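Omby public bath will open again in October after tile works

The public bath in Omby will open again in October, after the long repair of its walls and pipes. The town office confirmed the plan this week and said that the ticket prices will stay the same until the end of the winter season.

The bath was closed in spring, when water was found behind the wall of the small pool. At first the town expected to change only a few damaged tiles. During the work the builders saw that the old pipes behind them were also in bad condition, and the repair became much bigger. In total 81 meters of pipe were replaced, together with the wall surface in the shower rooms and in the passage to the small pool.

"We could close the wall again and hope for a few more years, but then we would pay two times," said Elvira Cáceres, who is responsible for the building at the town office. "I understand that many people were angry in the summer. It was a hot summer and the nearest other pool is in Salis."

The school classes of Omby had their swimming lessons in Salis during the closed months. The bus trip took a big part of each lesson, and some classes went only every second week. From October the lessons will be again in Omby, in the mornings. The timetable for the schools is ready and was sent to the teachers.

For other guests the opening hours will be a little different from before. The bath will open at 7 a.m. for people who want to swim before work, and the evening time for families will be longer. The sauna stays closed for now. It has its own heating, and the company Eltis must still check it before guests can enter. The town office did not want to promise a date for this.

Andor Antal, chairman of the local swimming club, is happy with the news but he has also a complaint. The club asked for 4 lanes in the evening and received 2. "We have more children than last year, and they can't all train in two lanes," he said. "I hope that we will speak about it again after the first month."

Season tickets which were bought before the closing will be valid for a longer time, and the owners don't need to do anything. Guests who prefer their money back can ask for it at the ticket desk or by letter to the town office. One part of the cost of the works, 4000 euros, came from a collection which the swimming club organized at the summer market. This money was used for new benches in the changing rooms.

The town office also reminds guests that the parking area behind the bath can't be used before the opening, as building material is still stored there. Bicycles can be left at the main entrance.
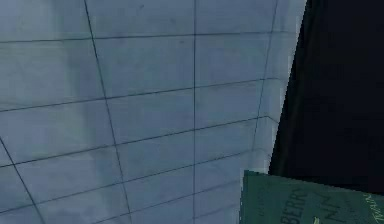
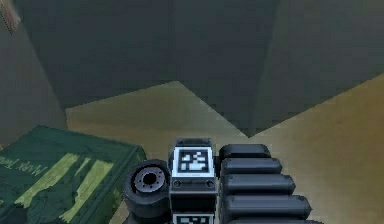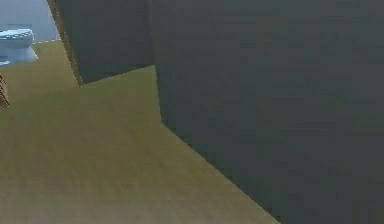 First picture: wall tiles in pale blue-grey, with dark lines between them.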